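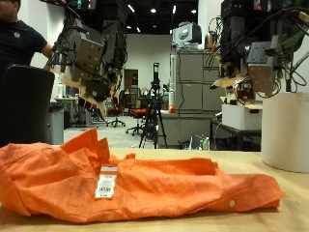
Figure 2. An orange button-up shirt with its paper price tag, on a wooden tabletop.

4.2 What price tags tell us about second-hand clothes

We were delighted by how much a price tag can hold. When we began the Suvberg survey we planned to record fabric, size and asking price, and to treat the tag itself as packaging. Within a few days Birutė Lepik had started a separate column for it, and that column became the liveliest part of the whole study!

Of the 1,847 garments we logged, 500 still carried a tag of some kind when they reached the sorting room. Paper tags (Figure 2 shows one on a shirt) were far more common than stitched or plastic ones. Many gave us a first selling price, and with that we could work out how much value a garment had lost between the shop and the charity rail. Shirts and blouses lost the most. Coats held up wonderfully well, even those with worn linings, a pattern that Vasconcelos also found among the market traders of Goria.

Buyers clearly care about tags too. In our interviews, 22 shoppers brought up the subject before we had asked. One woman told Yvonne Bainbridge that a tag left on was "like getting the present still wrapped", and several others used the word "new" for clothes they knew had been donated. Sellers were more divided. Some cut every tag off at once so that people would not compare prices, while others pinned loose ones back on with great care.

We coded each tag for price, currency and any handwritten changes. The handwriting was a joy to work through: crossings-out, second thoughts, prices halved and then raised again. Two coders read each tag separately, and Henk Groen settled the cases where they disagreed. Tags too faded to read were kept in the count but left out of the price comparison in Section 4.3.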